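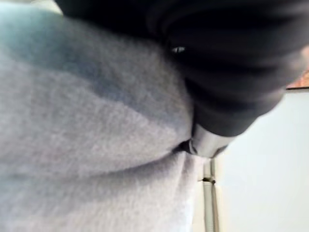 Figure 3. Wrist camera view during garment handling, Brirnside site.

4.3 Equipment budget

Consumables were costed separately from capital items, following the Moser procurement template. The Redeo arm was leased for 40 weeks, and the wrist cameras were bought outright at $174 per unit. Camera choice was limited by working distance. With gray fleece filling most of the left side of the view, as in Figure 3, the pile remains visible but the nearest surfaces are slightly blurred, and a dark fabric covers much of the upper part. We therefore budgeted for a second, fixed camera at each station. Spare lenses added $204. A further $4,000 was set aside for replacement fingertips and cabling, based on the maintenance log kept by H. Imhof up to May 31, 2021. Quotes from Preken excluded freight and were adjusted before comparison.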